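Search this forum

Narnham Process & Packaging Forum › Shop floor › Automation and staffing
Thread: Two-arm cells on kitting, what happened to your bench people?
26 Apr 2026 | Started by tolerance_stack | 22 replies | 1286 views
Showing selected replies, oldest first

tolerance_stack

We are a contract kitting site. Small parts into trays, trays into cartons, cartons out. Two shifts, 82 people across both, most of them on benches. Management has approved a two-arm cell from Plemulent for the spacer kits and a second one is in the budget for July.

I write the work instructions, so I have been asked to produce the staffing note that goes with it. The vendor material covers cycle time, reach, payload and guarding. It says very little on what the bench operators do once the cell is running. I would like to hear from sites that have had one in for more than a few months. In particular:

- did the grade of the job change, up or down
- who clears faults, operators or maintenance
- what happened to rotation between benches
- what you would put in the work instruction that you left out the first time

I am not after a debate on whether to buy it. That decision has been taken.

Share (3)

m_haldane

We put in a similar cell two years ago, different vendor. Headcount on the line stayed the same for the first year and then dropped by two through people leaving and not being replaced. The remaining work was loading, clearing and checking.

Grade did not change on paper. In practice the person at the cell needed to read a fault screen, re-seat a part without moving the fixture, and decide when to stop. None of that was in the old job description. It took eleven months of asking to get it regraded. Put it in the note now, before the cell arrives. Afterwards it is treated as something they were already doing.

Raimonds Vanags

I would disagree with part of that. I commission cells for a living and most of the sites I go to ask too much of the operator in the first quarter and too little after. Fault clearing on a two-arm gripper cell is a short list. Dropped part, part skewed in the fingers, part out of the pick zone, door open. Four recoveries. A bench operator with good hands learns them in a shift.

What takes longer is knowing when a repeated fault has a cause upstream. That is a maintenance or process job and should stay there. If you regrade the operator for diagnosis they will be expected to diagnose, and they will be alone with it on nights.

m_haldane

They are already alone with it on nights. That was my point. The job exists whether it is written down or not.

Raimonds Vanags

Then the fix is night cover for maintenance. Paying an operator slightly more to absorb the absence of a technician is cheap for the site and poor for the operator.

m_haldane

I agree it would be better. I have never seen it granted.

bench_four

Operator here, spacer and clip kits, eight years on benches and fourteen months on a cell. Some of this is being discussed as if we were fixtures, so a few notes from the other side of the guard.

The lifting went away and my wrists are better. I would not go back for that reason alone.

The talking also went away. Six of us used to sit at one long bench. Now there are two at the cell, one each side, and the guard is in between. Breaks are staggered so the cell keeps running. I see the others at shift change. This did not appear in any risk assessment that I was shown.

The pace is set by the cell. On the bench you could work quickly for an hour and slacken off for ten minutes. The cell does not do that, and the load side has to match it. The average rate is lower than what we did by hand on a good day, but there is no slack in it.

Rotation: we asked for two hours on, two hours off to a bench. We got four and four. Two was better during the trial. By the third hour I am watching the arms and not seeing them.

Share (11)

tolerance_stack

Thank you, that is the sort of detail I need. Was the four and four decision explained?

bench_four

Handover time. Every changeover has a sign-off sheet and a count check. At two hours that is four changeovers a shift. They costed it. I understand the reason and I think it is wrong.

Lama Rawashdeh

Ergonomics background, currently at Rozīte, where we run cells and manual benches in the same hall. Some points in answer to the original questions.

Grade. We wrote a new role, cell attendant, half a grade above bench operator. It includes the recoveries Raimonds lists and explicitly excludes anything requiring a tool. I think that wording matters more than the grade. If a recovery needs a hex key, it goes to maintenance and the downtime is booked to maintenance. Once the downtime was booked correctly, night cover was found within a quarter.

Rotation. Two hours. We moved the count check onto the carton scale, so the changeover is a signature and a walk round. I would suggest bench_four's site look at the check before the rotation.

Staffing. One bench team of six became two attendants, one feeder and three people moved to rework and inspection. Two of those three like it. The third asked to go back to a bench and was given one.

Raimonds Vanags

The no-tools line is a good one and I will be borrowing it. I withdraw part of my objection to the half grade on that basis, but I would still keep diagnosis out of it.

kv_northside

Slightly off topic, but how are people finding finger pads? Our Hidico pads look tired well before the interval in our maintenance plan. Edges go first, then the seam between pad and body starts to show. No change in pick rate so far. Operators have started reporting it, maintenance says it is cosmetic, and now the operators have stopped reporting it.

Raimonds Vanags

Scuffed edges on their own are usually cosmetic if the flat face is sound. The flat face does the work. Give the operators a limit sample: one pad that is acceptable and one that is not, on a hook by the cell. Then there is nothing to argue over and they will report again.

bench_four

Seconded. We stopped reporting things as well, for the same reason. If you say something three times and it is cosmetic three times, you stop looking.

tolerance_stack

Following the replies I have rewritten the draft instruction. I am posting the recovery section, as it is the part operators will use most. Comments welcome, particularly on wording. One picture goes in, at step 3, showing a block flat on the white work surface near the far gripper, with the near gripper's fingers open.

RECOVERY: PART DOWN ON WORK SURFACE (draft 2)

1. Press hold. Wait for both arms to stop and for the hold lamp to show steady.

2. Do not open the door yet. Look through the guard and find the part.

3. Note which gripper the part is nearest to, and whether either gripper is holding anything. Enter both on the screen.
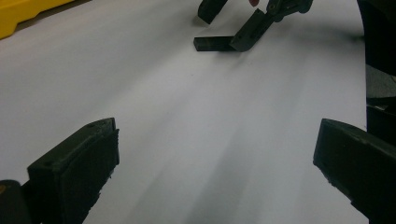 4. Open the door. Remove the part by hand. Do not push the fingers to reach it.

5. Place the part in the reject tray, even if it looks undamaged.

6. Check the flat faces of the finger pads against the limit sample. If worse than the sample, call maintenance and leave the cell on hold.

7. Close the door, reset, and resume from the start of the kit.

8. If the same recovery is needed three times in one hour, call maintenance. Do not carry out a fourth.

No step requires a tool. If you think you need one, stop and call maintenance.

Share (6)

m_haldane

Step 8 is the one I would have liked to have had. Who counts the three? If it is the operator, it will be four or five on a busy night. Have the cell count and lock.

tolerance_stack

The controller can do that. I will ask for it at acceptance. If it cannot be done by July I will put a tally card on the door.

Lama Rawashdeh

Step 3. Shadows from the arms can hide a dark part on a pale surface when you look from the side. Ask them to look from two positions before opening the door. Also say where the operator should stand. Ours were leaning round the guard post to see, and it showed up as neck complaints.

Step 5 is right, but expect resistance from whoever owns the scrap figure. We had 453 parts in the reject tray in the first month and nearly all of them were good. We kept the rule and added an inspection pass at the end of the shift. That became part of the rework job.

Raimonds Vanags

Step 7, "resume from the start of the kit". Check that the far arm's half of the kit is also cleared. On a two-arm program it is possible to restart one side and leave the other expecting a part that is no longer there. I would split it into two steps, clear then reset.

Otherwise it is a clear instruction. I would still move step 6 to shift start. Checking pads after every drop will be skipped.

bench_four

I would leave 6 where it is. A drop is when I would want to look at them. At shift start I am signing four other things.

Raimonds Vanags

Both, then. A full check at shift start and a glance after a drop. But write "glance" or some equivalent, or it will be audited as a full check.

kv_northside

Limit samples went up on our cell this morning. Two pads on a hook, one green tag, one red. The first thing that happened was an argument over whether the green one was too good.

tolerance_stack

Draft 3 will have the split at step 7, two viewing positions at step 3, and the pad check in both places with different wording. On the staffing side the note now asks for a half grade, two-hour rotation, the no-tools rule, and breaks taken in pairs at least once a shift. The last of these came from bench_four's post. I expect to be asked what it costs, so if anyone has figures for running a cell with a relief attendant over breaks, please send them to me.

Lama Rawashdeh

I have ours for two quarters. I will take the site details out and message you.

Share this thread (9) | Log in to reply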